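Finger Swap Weekend: Old Pads, New Pads, One Stubborn Drawer
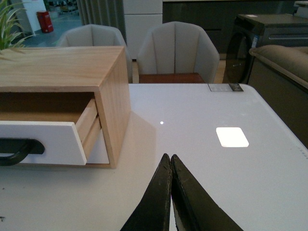

I've been putting off this gripper comparison since February, mostly out of laziness and a little out of loyalty to my old fingers. Toivo Savolainen kept telling me the Pundelar pair would beat my Tams at anything with a handle, so I finally cleared an afternoon, put both sets on the bench and ran them through the same jobs with the same arm and the same controller settings. Only the fingers changed! My main test piece is the little wooden box with the white-fronted drawer and the curved black handle, a meaner shape than it sounds. A straight bar forgives you if you come in a few degrees off. A curve wants to roll out of your grip, and then you're shoving the whole box across the table (ask me how I know).

I should say something about wear too. The fingers up there are my Tams, and you can see how the inner faces have rubbed down to a pale strip. I left them as they were on purpose — I wanted to compare what I really use every day against something fresh out of the bag.

For the numbers people: I did 745 pulls on the Tams and 700 on the Pundelars, stopping short on the second set when a mounting screw started to back out. I'll go back and finish those, promise.

My feelings so far, and they're mostly feelings. The Pundelars grab harder and need less fussing with the approach angle, but they're wide, and I kept bumping the drawer front on the way in. The Tams slip more. They also let me see what I'm doing from the wrist camera, and I missed that a lot more than I expected to.

Gil-soo Yook thinks I should shave roughly 2 millimeters off the Pundelar tips and try again. Hanne Ruotsalainen thinks I should stop buying fingers and fix my controller, the jerky Vukimley one I've been complaining about all year. I'm doing the shaving first, it's more fun. If you've tried either pair on curved handles, drop me a note and tell me what grip force you settled on.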